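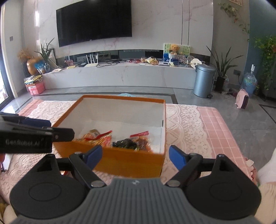
The snack box on our low table, with the small packets at the bottom.

Tips for a snack box in the living room

Choose a box with high walls, so the packets do not slide out when somebody pulls one. An old cardboard box is good enough. Wipe the inside with a dry cloth before you fill it again.

Put the flat packets in first and the puffy ones on top. Noodle snacks break very easily, so I keep them standing at the side, with the name upwards.
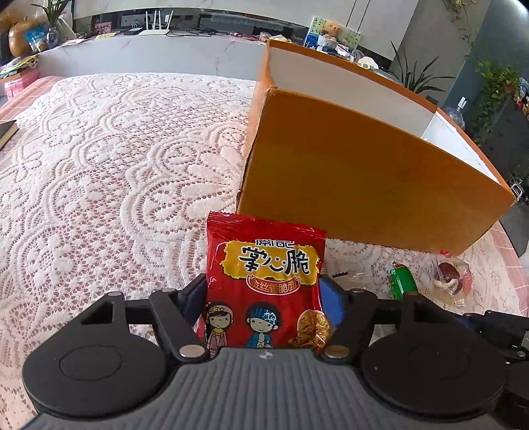 Read the date on each packet and move the oldest to the front. In January I found 6 packets already too old, which was a pity. My neighbour Zhuoran Ding writes the month on the back with a marker and I do the same now.

Lace catches crumbs. Shake it outside in the evening, and wash it by hand in cool water.

Tamara Iordache, Foltdale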